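Teaching days at Nokosbridge: your questions

Do I need to know any programming?
Not a bit! You move the arm and it records what you did. If you can pour a cup of tea you can give a lesson (and we love a first-timer).

By hand or by remote?
Both. With Karnik you take hold of the arm and guide it. With Dornov you sit at the desk and steer with a pair of handles, which feels odd for a few minutes and then becomes great fun.

How many times do I repeat a task?
We ask for 30 goes at each one, with small changes in between. Turn things a little, shift them along, start from somewhere new. We have 1133 lessons saved so far and the varied ones are the most useful by miles.

What if I fumble?
Carry on and finish the move if you can, then press the red pedal so we can mark that go.

What does the robot see?

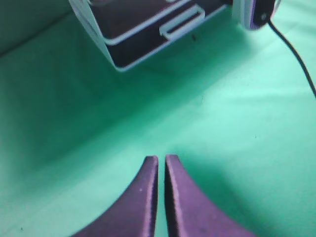
Try to keep the fingers in line with whatever you want to pick up, and come in slowly. Cables are the tricky bit, so give them plenty of room.

How long is a session?
2 hours, with a break. Groups of up to 7 are welcome, and the next dates are in May.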